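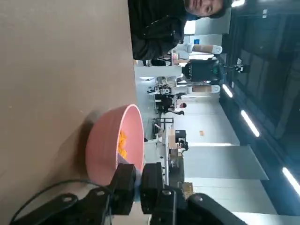

Snack bowl and dish rack study: participants wanted

Most household products are tested by people who already like them. We would prefer to hear from people who don't.

Drirkwood is looking for 22 adults to spend an afternoon at our Cidden room with a table, some plastic bowls and a wire dish rack. You will move snacks between bowls, put bowls in the rack, take them out again and tell us what annoyed you. The rack's maker says a narrow rack saves counter space. Maybe. Our last survey drew 493 replies, and plenty of them came from people who had gone back to a dish towel on the counter.

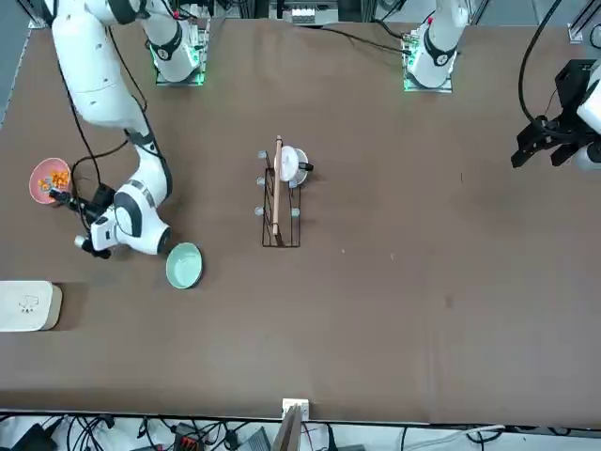
Pink bowl, pale green bowl and black wire rack on the Cidden table.

You should be over 18, wash dishes by hand at least a few times a week, and be willing to say a thing is useless when it is. Please don't apply if you work for Yuen or Jeltix, or live with someone who does. Experience in product testing counts slightly against you – practiced testers tend to tell us what they think we want.

Sessions run on Mondays from 1 p.m. and last 87 minutes, including the form at the end. The form is too long. We have asked for a shorter one.

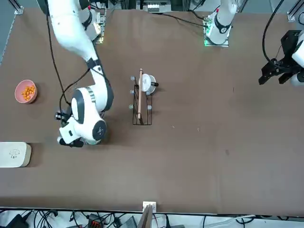
Pay is $50, by check or gift card, given to you before you leave. We don't cover parking. You may eat the leftover snacks, but tell us about any food allergies when you write.

We can't promise that your comments will change anything on the shelf. They go into a report, and we don't control who reads it.

To apply, write to Efua Odoi at the Drirkwood front desk with your name, a daytime phone number and two sentences on the worst dish rack you have owned. Applications close at the end of January.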